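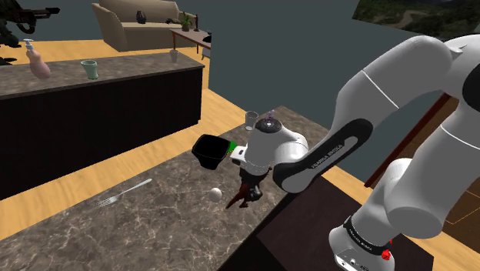 A Franka Emika arm over the counter in a rendered kitchen.

Home | Articles | Interviews | Downloads | About

Filed under: Web Development, Open Source

Zoveck started as a weekend script and is now a job queue for web servers with 1567 commits behind it. I spoke to its lead maintainer, who works from Drongate and prefers to go by the project's name, and I came away wanting to rewrite half my own code!

The first release came out in July, after a long fight with a memory leak. "I had a worker that restarted every 30 minutes and I just lived with it," the maintainer told me. "Then a user sent me a heap dump and there it was — one listener I never removed."

What I love about Zoveck is how small it is. You install it, point it at a database, and write a plain function. No config file at all, unless you want one. "People kept asking for a config file," the maintainer said, laughing. "I held out for 61 issues. Then I gave in, but it's optional."

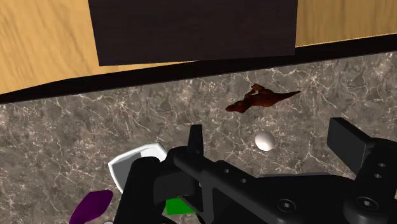
Marble countertop and black gripper, looking down.

The storage layer came from an older library called Cheng, and the dashboard is being built by a small team at Clalby. The test suite is up to 866 tests, and it runs fast enough that contributors do run it before sending a patch (I tried it on my old laptop, and it was great).

Next on the list is scheduled jobs. "Time zones scare me," the maintainer admitted. "I have a branch. It passes everything except daylight saving."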